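Search this site
Enter keyword Go

Livaveo puts robot arms on the returns bench at Wenodcombe

Footwear returns at the Livaveo warehouse in Wenodcombe are getting a second pair of hands this fall, sort of. The company has set up a two-arm bench to learn the dullest part of the job: finding the left shoe and the right shoe, putting them side by side, straps up, ready for a person to check.

Slides first. They come back by the sackful after summer and they rarely come back neat. Livaveo says the site took in 1,195 pairs in its busiest week, nearly all of it matched by hand at long benches by the loading doors.

The returns crew is 9 people. None of the jobs are going, the company says, and it put that in writing in October after staff asked for it. What does change is the shift. Two people at a time will rotate off matching and onto the arms, guiding them through the work over and over untill the software has enough to go on. Target is 2,000 runs before anyone lets it near a live order.

Pay for the rotation was the sticking point. Livaveo first offered the normal bench rate, staff wanted the higher machine rate, and they got it - for the hours spent on the arms only, not the whole shift. Some on the crew still think that's thin. Others say they'd take it just to get off their feet, as the arms can be run from a chair.

Practice runs use three colors of slides on a wood-topped table, black, white and pink, with the arms reaching in from either side.

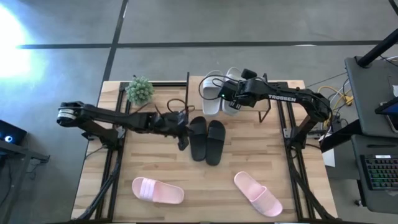

What staff say

Mixed. Longtime matchers say a good hand can tell a worn pair from a new one by feel, before it's even out of the bag, and they don't see an arm doing that soon. Livaveo agrees and says the wear check stays with people. So does anything wet, anything with a buckle, and kids' sizes for now.

The bigger worry is pace. At the moment the crew sets its own, more or less, and slows down when the bags are bad. A machine feeding matched pairs to the check station could set it for them. Staff asked for a stop button at each check seat and a cap on how many pairs can stack up there. The buttons are agreed. The cap is still being talked about.

Training is the other one. Hilau, the outside firm handling the setup, ran the first sessions in the evening, which left out anyone with kids to pick up or a bus to catch. Sessions have now moved to 2 p.m. and count as paid time.

Next steps

Livaveo wants the arms matching slides on their own by spring, sneakers later. Laces are a problem, the company admits, and there is no date for them. The sister site at Chraibi is watching and has not signed up yet. Managers there want to see a full returns season first - so do the staff.

A follow-up meeting for the Wenodcombe crew is planned in the break room once the practice runs are finshed.

Related items
Chraibi depot to keep night shift through winter
Bus stop moved closer to Wenodcombe warehouse gate
Hilau opens second training room
Returns season: why the bags keep getting bigger

Contact the newsdesk | Copyright Wenodcombe business news | Back to top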